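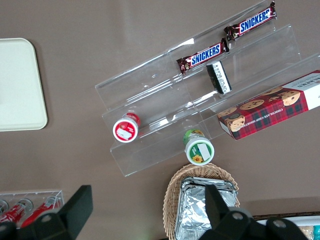

# The snack shelf, or how I finally cleared the worktop

I have been meaning to write about the snack shelf for ages, mostly so that I can stop explaining it to everyone who comes round and asks where the biscuit tin has gone. The biscuit tin has gone to the loft. It was my aunt's, it had a lid that needed two hands and a bit of language, and whatever went into it was forgotten until it was soft.

The new arrangement is a clear acrylic stand with stepped shelves, the sort you see by the till in a chemist's. Mine came from Gikar, where I had gone in for picture hooks, and I carried it home on the bus with my scarf wrapped round it. I did look at a rather handsome wooden one by Strömberg first, but it was so deep that it would have had to live on top of the fridge, and I am not tall!

Snickers go on the top step. This is partly tradition (they were always on the top shelf when I was small, well out of reach) and partly because a chocolate bar lies very nicely along a narrow ledge and doesn't slide about. I lay them end to end. Marit Tangen, who stays with us every November and has opinions on most things, thinks they ought to go in a row, side by side, with the ends facing out, but then you can't read the name and it looks like a drawer of spoons.

The chocolate chip shortbread was harder to place. It comes in one of those long tartan boxes with the biscuits printed all over the front, and it really is long, so it has the lowest shelf, the widest one, and even so it pokes over the front a little at one corner. I've decided I don't mind. I did try tipping the biscuits into a jar once, and they went in the wrong way up and came out as crumbs, which we had on stewed apple for most of a week.

There is a wicker basket as well, just in front of the stand, and I would be lost without it. I have had it for years and it has held pegs, wool, onions and, for one very bad winter, the cat's medicines. Do put a basket next to your shelves if you have the room — it saves such a lot of fiddling about.

As for cleaning, clear acrylic does show every fingerprint, and I won't pretend otherwise. I use a damp cloth with one drop of washing-up liquid and then a dry tea towel, going along each step in turn. Kitchen roll left fine scratches on the back of mine, so I've stopped using it.

Thiện Thân next door has asked me to measure the stand for him, as he wants one for his spice packets, and I still haven't found the tape measure. It used to be in the biscuit tin.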